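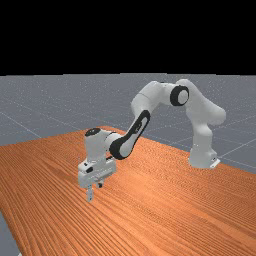 Join the cabin test group at Hollis

We design the small things that make a long flight nicer: blankets, eye masks, slippers, the pouch it all comes in. Our next collection is called Lusia, and we'd love to try it out on people who fly a lot and have opinions about it!

We're looking for 18 frequent flyers to spend one Saturday with us at our Vindwood studio. You'll settle into real cabin seats, eat a meal off a tray, try to nap (lights down, engine noise on) and then tell us what you liked and what drove you crazy. Scratchy socks, zippers that stick, lip balm that smells like a candle, we want to hear all of it.

You should be 18 or over and have taken at least one overnight flight since last August. Any cabin is fine, and coach flyers are especially welcome.

You'll get $200 for the day, lunch, and a finished Lusia kit when the collection comes out.

To apply, send a few lines about your last long flight to the Hollis studio team by Saturday, March 2, 2019. Please mention any fabric or skin allergies.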